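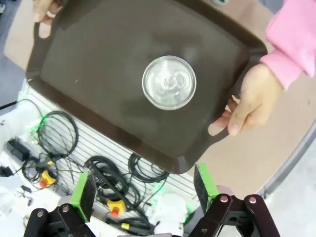 Bettina Hallworth
Communications Officer, Prerville Documentary Festival

The Prerville Documentary Festival has confirmed the line-up for its July edition, which will open with the feature-length film Louro. The festival received 439 entries this year, the highest number since submissions were opened to filmmakers outside the region. Screenings will take place at the Jinthorpe Picture House and in the lecture theatre of the town library.

Louro follows the last full season of a river ferry and the families who have run it for four generations. Filmed over three years, it has a running time of 126 minutes and will be shown with English subtitles. The opening screening begins at 7.30pm and will be followed by a discussion with members of the production team.

The main competition is made up of eight features. Among them is Grovlow, a study of a former mining village told almost entirely through recordings made by its residents. The film was first shown last autumn in a shorter version prepared for television, and Prerville will be the first festival to present it at its intended length. Other titles in the competition deal with night work in a regional hospital, the closure of a school for the deaf and the restoration of a church organ.

A separate programme of short films will be shown each afternoon. Entries in this section run for no longer than 20 minutes, and audiences will be asked to vote for their preferred film on a card handed out at the door. The jury prize for best feature will be announced on the final evening, before a repeat screening of the winning film.

Seating at the Jinthorpe Picture House has been increased to 650 following the reopening of the balcony, which was closed for repairs during the previous two festivals. The library lecture theatre holds 200. There is step-free access to both venues, although the balcony can be reached only by stairs. Audio description will be available for all competition features, and headsets may be collected from the box office up to ten minutes before the start of each film.

The festival has also changed the way it sells tickets. Day passes, which were introduced on a trial basis last year, will now be offered throughout the festival and will cover both venues. Pass holders are advised that a pass does not guarantee a seat at the opening film, for which a separate ticket must be booked. Reduced prices apply to students, people aged over 60 and anyone receiving income-related benefits.

Booking opens to festival members in June and to the general public one week later. The full timetable, including details of the filmmakers' talks and the schools programme, will be published on the festival website before booking begins. Printed copies will be available from the Jinthorpe Picture House and from the library's front desk.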